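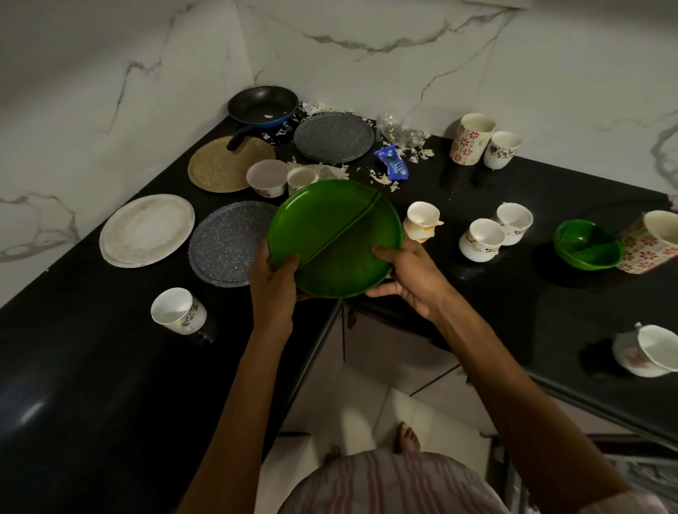 **Divided plates for adults: yes or no**

**cevero_kid**

My mother-in-law has informed me that a grown man of 39 shouldn't need a wall between his beans and his rice. I bought a set of divided plates in March and I've been happier since. Am I wrong?

**gravyboat30**

You're wrong. Gravy is supposed to travel. If you wanted it to stay put you should have ordered toast.

**Akua A.**

Two compartments or three? Three is a school cafeteria. Two is a lifestyle.

**cevero_kid**

Two. I have standards.

**gravyboat30**

So where does the salad go?

**cevero_kid**

You're assuming a salad.

**nkrumah_d**

I ran the kitchen at a summer camp for six years and we switched to divided plates halfway through. Complaints about peas touching things went from constant to merely frequent. The catch is stacking. Ours didn't nest unless every divider pointed the same way, and teenagers on dish duty do not care which way a divider points. We had towers leaning like they'd been drinking.

**Akua A.**

Mine nest fine. Mine also hold exactly half a pancake per side, so brunch has become a geometry problem.

**gravyboat30**

> Mine also hold exactly half a pancake per side

I rest my case. A plate should be able to hold a pancake.

**nkrumah_d**

Put the pancake over the ridge. Syrup runs off both sides and collects at the bottom. We called it the continental divide and the kids fought over it.

**gravyboat30**

Okay, that sounds pretty good. I still think steak on one of these is a crime. You saw straight into the wall.

**cevero_kid**

I cut my steak on a board first, like a person with a board.

**Akua A.**

Your mother-in-law must have notes on that too.

**cevero_kid**

More than 30. She's coming for dinner on the 20th and I'm making chili and cornbread. She can have a bowl if she asks nicely.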